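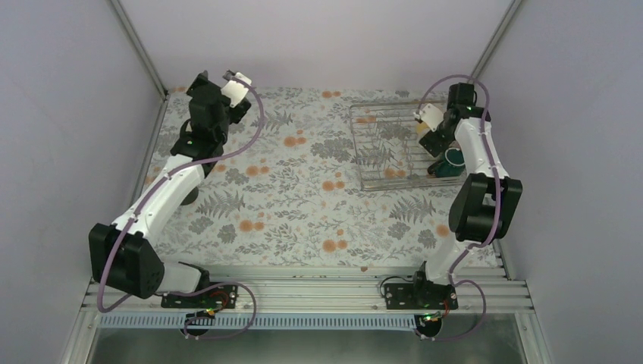 The two-arm bench at Gurnlow, dish rack on the sheet.

Last updated: June

WANTED - people to drive the arms and tell us which fingers are worse

Paid, part time, no experience needed. Gurnlow workshop, ground floor, side door by the bike racks.

We need 11 people for a comparison of two sets of gripper fingers and two ways of steering the arms. Fingers are called Otar and Nistor. Steering is either the Hinano handles (you hold them, the arms copy you) or the desk controller, two sticks and some buttons. Everybody does every combination. Order gets drawn when you sign up, please don't ask to swap, it wrecks the spreadsheet.

What you would be doing

Kitchen stuff mostly. Mugs into a wire rack, mugs out of a wire rack, turning a mug the right way up, passing something small from the left arm to the right arm. The left arm does a lot of holding and the right arm does a lot of the fiddly bits, but you can do it your own way if your way gets there. We aren't testing you. Slow is fine. Dropping things is fine too, we want to know where each finger drops things and how.

Each session is 3 hours with a proper break in the middle. Roughly it goes:

- arrive, coat off, sign the sheet
- warm up on whichever controller you've drawn, as long as you like up to half an hour
- first block with one set of fingers
- break. We change the fingers over while you are having your tea
- second block with the other set
- short form, then a chat, we write down what you say

Six sessions per person. They don't need to be in six different weeks but we would rather you did not do more than one in a day. Hands get tired on the handles and then the last block is rubbish and we have to throw it away.

Pay is £54 a session, plus bus fare if you keep the ticket. Paid at the end of the month you did it in. If you stop halfway through a session you still get the full amount for that session. If you stop halfway through the whole thing you keep what you've had, no hard feelings, but do tell us so we can ring the next person on the list.

Times

Morning session starts 9.30 am, afternoon session starts 2 pm. No evenings, sorry, we've asked, the building gets locked. If you can only do one or the other say so in your email. Afternoons fill up first.

Who we want

Anyone over 18 who can sit or stand at a bench for a stretch and see well enough to pick a spoon out of a drawer. Glasses fine. Left handers very welcome, we ended up with none last time and got told off for it, quite rightly. People who wash up for a living, or have done. People who play a lot of games and people who have never touched a games controller. Care workers, market traders, retired, students, all fine.

We do NOT want, this time round: anyone who worked on either set of fingers, anyone who has already had more than a day on the Hinano handles. You know too much. There will be something for you in the autumn.

If you have trouble with your wrists or shoulders get in touch before you apply and we'll talk it through. The handles can be clamped lower and the chair goes up and down. The desk controller is easier on the shoulders but some people find it harder on the thumbs. If you can only use one of them we may still be able to use you for that half of it - ask.

What the bench is like

Both arms are bolted to rails along the front, panels on three sides, flowery sheet on the worktop. The sheet stays. We get asked about plainer ones every round and both finger sets have to be tried on the same background, so it's orange blossoms and grey ferns for everyone.

You won't be inside the panels while the arms are live. You sit at the operator's desk, which is off to the side, with a clear view over, and a second person from the workshop sits by the stop button the whole time. You get a stop button as well. Press it whenever, you don't need a reason, and it doesn't spoil anything. Resetting takes less time than explaining does.

The purple cables do swing about a bit when the wrists turn. If one hooks on the rack, stop and say so. Please don't try to shake it free by waggling the arm, we have had a connector go that way.

What we write down

Which fingers, which controller, how long each go took, whether the item ended up where it was meant to, how many times you had to have another try at the grab. The arms log their own positions. We film the bench. We don't film your face, and your name is kept on a separate list from your results, which gets shredded once everyone's been paid. What you tell us in the chat may be quoted in the write up without a name. If you would rather not be quoted tick the box on the form.

You can have your results taken out at any point up to the write up. Email is enough.

What the comparison is for

Short version. We have to pick one set of fingers for the next batch of arms and at the moment the workshop is split. Otar people say Otar grips rims better. Nistor people say Nistor lets go cleaner, which matters more than you'd think with a wire rack, you get the mug in nicely and then drag it out again as you open. Both camps have practised with their favourite for months so their scores are no use to anybody. We want hands that haven't picked a side.

Same with the controllers. The handles feel natural for the first ten minutes and there are complaints about fine work after that. The sticks are horrible at first and some people end up prefering them. We'd like to see if that holds with more people and with both sets of fingers, the last round only had one set fitted and we couldn't tell what was the controller and what was the fingers.

Things people have asked

Do I need to know about computers? No.

Can I bring a friend? To wait in the kitchen, yes. At the bench, no. Friends can apply themselves but you won't be booked together.

Will I be told which fingers are on? You will see them, so there's no hiding it. We'd ask you not to read up on either of them until you've finished.

What do I wear? Anything with sleeves that don't flap. Flat shoes. Long hair tied back on the way past the bench. Floor is cold in the mornings, even in June.

Is there parking? Two spaces and they're usually taken. Bus stops at the end of the road.

Is the building accessible? Level all the way from the side door to the bench, wide doors, accessible loo next to the kitchen. The front door has steps so use the side one.

Is there food? Tea, coffee, biscuits. Bring your own lunch if you're staying around the area.

Could it turn into a job? Can't promise. We do take people on for bench work when there's money and we do look at who got on well with it first. There's none going right now.

What if I'm ill? Don't come in. Text or email before the start time if you can manage it, we will rebook you. No penalty.

How to apply

Send an email to the Gurnlow workshop with OTAR NISTOR in the subject line, or fill in a paper slip from the box by the side door. Tell us:

- your name and a phone number
- mornings, afternoons or both
- any dates you definately can't do
- right or left handed
- whether you play games with a controller - often, sometimes, never
- whether you've ever driven a robot arm, and if so what and for how long
- anything we should sort out for you beforehand (chair, lighting, breaks, someone to come with you)

No CV. A few lines is plenty. Please don't send a video, we had several last time and the inbox fell over.

We're booking in the order the emails arrive but leaving room for a mix, so if we've had a run of students you may get bumped down the list a bit and somebody else moved up. You will hear either way. Anyone who doesn't get a place goes on the reserve list and reserves do get called, usually at short notice, so say if short notice is no good to you.

First thing after that is a quick visit to see the bench and try the chair, half an hour, unpaid but we'll do the bus fare. You can decide afterwards. Consent form gets sent before the visit so you have time to read it at home, bring it with you unsigned and we'll go over it together.

Slips also at the library desk if they haven't run out.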